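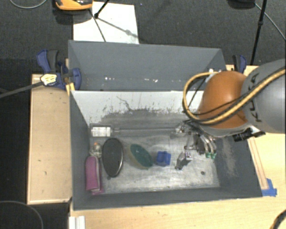

통권 349호

매장 설계 게시판 > 집기·마감

제목: 층고가 제각각인 임차 매장 네 곳, 벽면 집기 모듈 통일 질문

슬롯월
Padby라는 신발 편집숍 리뉴얼 건입니다. 매장이 전부 기존 건물 임차라 조건이 다 다릅니다. 제일 오래된 Stokotham점은 1921년 준공 조적조이고 나머지는 철근콘크리트입니다. 천장고 편차가 커서 벽면 집기를 하나의 모듈로 묶기가 어렵습니다.
현재 안은 수직 지주 피치 400mm, 선반 깊이 두 종류, 상부는 현장 재단 패널로 마감하는 방식입니다. 발주처는 어느 매장에 들어가도 같은 브랜드로 읽혀야 한다는 조건만 걸었습니다. 상부 패널 높이가 매장마다 달라지는 걸 그대로 둘지, 집기 상단선을 통일하고 위를 비울지 의견 부탁드립니다.

먹줄
상단선 통일에 한 표입니다. 재단 패널은 도면에서는 깔끔한데 오래된 건물은 천장 수평이 안 맞습니다. 조적조면 좌우 끝 높이부터 재 보세요. 패널 상부 줄눈이 사선으로 보이기 시작하면 조명으로도 못 가립니다.

은분도장
반대 의견입니다. 상단선을 맞추면 층고 높은 매장은 위쪽 벽이 그대로 노출됩니다. 신발 매장은 상품이 작아서 빈 벽이 크면 진열량이 적어 보입니다. 패널을 천장까지 올리되 천장과 만나는 곳에 그림자 줄눈을 넣고 그 안에서 오차를 흡수하면 됩니다.

먹줄
그림자 줄눈이 먹을 수 있는 오차에는 한계가 있습니다. 줄눈 폭이 한쪽 끝에서 두 배가 되면 그것도 눈에 띕니다. 위쪽 벽은 어두운 색으로 도장하고 간접조명을 아래로만 떨어뜨리면 시선이 집기에 머뭅니다.

슬롯월
실측값을 빠뜨렸네요. Stokotham점은 벽 한 면에서 좌우 천장 높이가 눈에 띄게 다르고, 벽체 자체도 배가 나와 있습니다. 지주를 벽에 직접 고정하면 선반 앞선이 안 맞을 것 같습니다.

Warrick Ellery
그 경우 지주를 벽에 직접 붙이지 마세요. 바닥 레벨러와 벽 브래킷을 같이 쓰고, 브래킷은 전후 조절이 되는 장공형으로 하는 게 맞습니다. 수직하중은 바닥에서 받고 벽에는 전도 방지만 맡깁니다. 오래된 벽돌은 앵커 인발값을 믿기 어려우니 시험시공 후에 앵커를 정하시고요. 줄눈에 박는 건 피하십시오.
피치는 400이면 무난하지만 선반 길이를 지주 중심 기준으로 잡았는지 내측 기준으로 잡았는지 도면에 명기해야 합니다. 저는 이걸 빠뜨려서 선반을 전량 다시 뽑은 적이 있습니다.

슬롯월
중심 기준입니다. 도면에 표기가 없네요. 추가하겠습니다.

합판결
마감재는 뭘로 가나요? 모듈보다 재료가 통일감에 더 크게 작용한다고 봅니다. Rallinton 매장들 보면 집기 치수는 지점마다 다른데 오크 무늬목하고 흑피 철판 조합이 같아서 다 한 브랜드로 보입니다.

은분도장
흑피 철판은 지점마다 색이 다르게 나옵니다. 제철 로트가 바뀌면 푸른 기가 도는 것도 있고 회색에 가까운 것도 있습니다. 통일이 목적이면 분체도장이 낫습니다.

합판결
색 편차가 있는 재료니까 오히려 지점 간 차이가 안 거슬린다는 얘기였습니다. 분체도장은 찍히면 보수가 안 됩니다. 신발 매장은 박스가 계속 부딪힙니다.

먹줄
보수는 흑피도 만만치 않습니다. 오일이나 왁스 마감이면 손자국이 남고, 투명 도장을 하면 찍힌 자리에서 녹이 올라옵니다. 손이 닿는 선반 앞단만 목재로 감싸고 지주와 브래킷은 분체도장으로 가는 절충안이 현실적입니다.

슬롯월
선반은 자작 합판에 오크 무늬목, 지주는 무광 흑색 분체도장으로 견적을 받아 둔 상태입니다. 앞단 솔리드 엣지는 Lindqvist에서 받은 견적에 별도 항목으로 올라와 있는데 금액 차이가 꽤 납니다. 무늬목 엣지 테이프로 내려도 될까요?

합판결
테이프는 말리고 싶습니다. 허리 높이 선반부터 모서리가 일어납니다. 예산이 안 되면 손이 많이 가는 하부 2단만 솔리드로 하고 그 위는 테이프로 가세요.

은분도장
단마다 엣지가 다르면 선반 호환이 깨집니다. 모듈화하는 의미가 없어집니다. 차라리 합판 단면을 노출하고 오일 마감하세요.

Warrick Ellery
호환 문제는 은분도장님 말이 맞습니다. 매장 직원이 단을 옮길 때 엣지 구분까지 하지는 않습니다. 다만 오크 무늬목 면에 자작 단면이 노출되면 색 차이가 두드러집니다. 샘플을 실제 조명 색온도에서 보고 정하세요. 3000K와 4000K에서 인상이 다릅니다.
상단선 건은 저도 통일 쪽입니다. 층고가 높은 매장은 집기 위에 별도 사인 밴드를 두고 그 높이를 고정하면 은분도장님이 걱정하는 빈 벽도 어느 정도 정리됩니다.

은분도장
사인 밴드가 들어가면 찬성입니다. 단 스프링클러 살수 장애 여부는 확인하셔야 합니다. 밴드가 벽에서 많이 튀어나오면 헤드 이설 얘기가 나옵니다.

슬롯월
헤드 위치는 소방 도면을 다시 받아서 확인하겠습니다. 정리하면 집기 상단선 고정, 사인 밴드 추가, 바닥 레벨러에 장공 브래킷, 엣지는 전체 솔리드와 합판 단면 노출 두 가지로 샘플 제작입니다. 3월에 Stokotham점 시험시공이 잡혀 있으니 앵커 인발값이 나오면 여기에 올리겠습니다.

먹줄
인발값 올리실 때 벽돌 면인지 미장 면인지도 같이 적어 주세요. 미장 두께가 두꺼우면 유효 매입 깊이가 달라집니다.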